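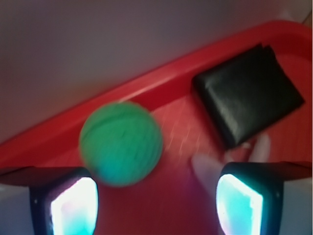
4. Do people really lose fewer things with a drop tray?

The Lerow guide claims that a tray by the front door cuts lost keys and wallets in half. It gives no source. We asked 31 students in Mensah Hall to keep a log in August, and 12 of them quit before the end. Kanini Mbwambo added up the rest.

Tray users did report fewer losses, but they also wrote less in their logs, so I don't trust the gap. Some people only count a wallet as lost if they miss a bus over it. The guide's own survey had 870 replies, all from people who had already bought a tray. I would not call that proof.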